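Progress report, November
To: Shakuntala Bhatia, Sornov Fund
From: Telma Ojeda

Dear Shakuntala,

I am sending the report for the second period of the grant. The work is in the shared bedrooms of the Litetti residence, where we help the residents to sort their small belongings and to give each thing a fixed place. The budget table goes to you separately, as you asked in your last letter.

## What was done

In this period we finished 23 rooms. The plan was 25, so we are two behind. The reason is the change of mattresses on the upper floor, during which the rooms could not be used by us. The mattress work is now complete and I expect to recover the two rooms before the end of the year.

In each room we begin with the small objects, because they are the ones that get lost or broken. Large things such as blankets and clothes are done on the second visit. Residents decide themselves what stays in the room. We do not throw away anything without a signature on the Fluvero sheet (the white form, version 2).
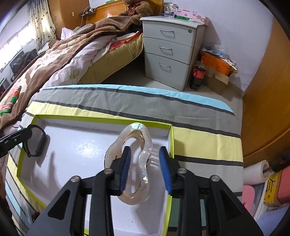
**Home and Belongings Team, Sqalli Housing Support**

The room with two beds was at its first visit. The glass ornament, twisted like a figure eight, is on our list of fragile objects. The open white box with the yellow-green rim is at the striped bed, and the black fitness band is on its left side. The bedding on the other bed, with the brown blanket and the floral quilt, belongs to the second visit, and the teddy bear with the red ribbon remains on that bed by wish of the resident. The gray cabinet with three drawers has a lock on the upper drawer, and we would like to use this drawer for fragile and valuable things. For now there are a glass cup and a tissue box on top of the cabinet.

## Difficulties

The keys are the main difficulty. Many cabinets of this type have a lock, but the key was lost years ago. We asked the supplier for new ones and the answer took the whole month. Until we have the keys, fragile objects are packed in a box with a lid and the name of the resident is written on a label.

A smaller matter is the chairs. Residents put clothes on the chair because the wardrobe is in the corridor and it is far for them in the evening. I do not want to make a rule against it. We would prefer to buy hooks for the inside of the doors, and I ask your permission to move money for this from the line "printing", where we have spent very little.

## Numbers

- Rooms finished: 23
- Residents who took part: 58
- Objects reported broken during our visits: 2 (a cup and a picture glass, both replaced)

## Next period

We will make the second visits on the ground floor and return to the two delayed rooms. I also want to correct the Fluvero sheet. The space for the description of the object is too short, and some colleagues write on the back side, where it is not copied.

Please let me know about the hooks when you can. The order must be sent before the supplier closes for the holidays.

With kind regards,
Telma Ojeda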